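Zostilell clip-on ring light: two months in

I make short lip sync and dance videos, mostly in my bedroom, and I have 2633 followers who've been very patient with my lighting. For ages I filmed next to the window and hoped. Then Oana Dobre, who I duet with whenever our schedules line up, kept showing up in our side-by-sides looking all glowy while I looked like I had the flu, so I caved and bought the same light she uses.

It's the Zostilell, the smaller one, and I paid $18 for it at the Cirkbridge store. It clips onto your phone and has 10 brightness levels, which sounds like a lot until you notice the bottom four look the same. The top ones are great though! My transitions are so much cleaner now that the light stays put between takes – no more jump where the sun went behind a cloud halfway through an outfit change.

The clip is my main gripe. It's stiff, it sits right on top of my volume button, and I've muted my own song more than once trying to get it straight. My old Gusell light had a softer clip that slid on in a second (it also died after a few weeks, so maybe I shouldn't miss it too much). 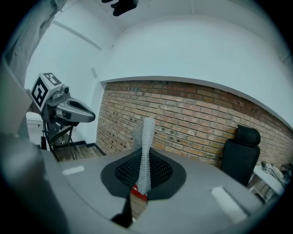
Battery is okay. I get 2 hours on a medium setting, enough for a whole batch of videos if I've learned the words first. Charging is slow and the cable is silly short. I'd also skip the warm setting unless you like looking orange.

Would I buy it again? Yeah, at that price. If you film full-body dances you'll want something bigger, like the Radu floor light, but for close-up stuff it does the job.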